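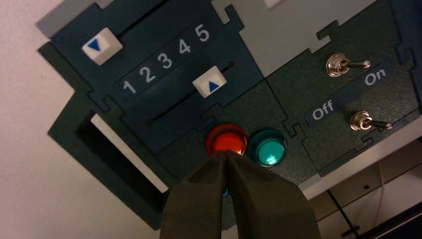 Bus Waiting Times in Clovley
Othmane Ait Ali and Roland Birkett

1. Question
We wanted to know if the Yeo Street bus runs less reliably in the afternoon than in the morning.

2. Method
We logged arrivals at 2 stops during May and compared them with the printed timetable. We also handed out 200 rider surveys - 31 came back.
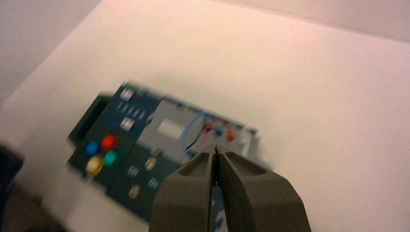 3. Results
We logged 1,021 arrivals. Late buses were more common after 3 p.m., mostly at the Durville stop.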